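Girnent Work Tables

Plellevik series – light wood-grain top, weathered finish

The Plellevik is a plain, flat work table for sorting, packing, light assembly and general bench use. It comes from our Girnent line and uses the same frame as the older Kneževič table, so existing shelves and side rails will fit without changes.

The top has a light wood-grain pattern with a gray-beige tone. We chose a muted finish so that small parts and dark items are easy to find on it. Light scuffs and pencil marks do not stand out the way they do on a white top. The surface is low-glare and can be used under strong overhead lighting.
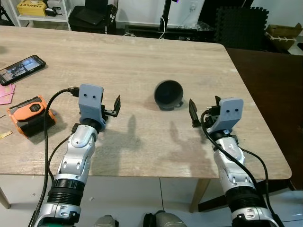 Plellevik top in gray-beige wood grain, with dark round object at center and phone at left.

The work area is open from front to back, with no raised lip and no center seam. Items can be slid across the full width. Clamps and small fixtures may be mounted along the front edge. Tighten them by hand and put a pad between the clamp and the top.

Sizes and weight limits

Standard top depth: 71 cm
Evenly spread load: up to 100 kg
Frame: wooden legs
Feet: adjustable, for uneven floors
Order code: 722 (standard top), 722-L (with lower shelf)

The lower shelf, sold under the name Lalla, bolts to the frame with four screws and can be added later. It is meant for boxes, bags and tool cases. Do not stand on it.

Care

Wipe the top with a damp cloth and mild soap, then dry it. Do not use scouring pads or solvent cleaners. Tape residue comes off with warm water and a plastic scraper. Hot items should be set on a mat – the finish will mark if left under direct heat.

If a top is damaged, it can be replaced on its own. Remove the screws from below, lift the old top away with two people, and set the new one in the same holes. Replacement tops are supplied in the same finish, though the grain pattern will vary a little between batches.

Ordering

Tables ship flat with all hardware and a hex key. Single tables are normally in stock. We have supplied over 200 of them to schools and workshops, and larger orders are made up in batches, with the next batch due in January. For finish samples, contact Melaniia Lytvynenko in sales. Questions about spare parts and replacement tops go to Philomena Akolgo. Please have your order code ready.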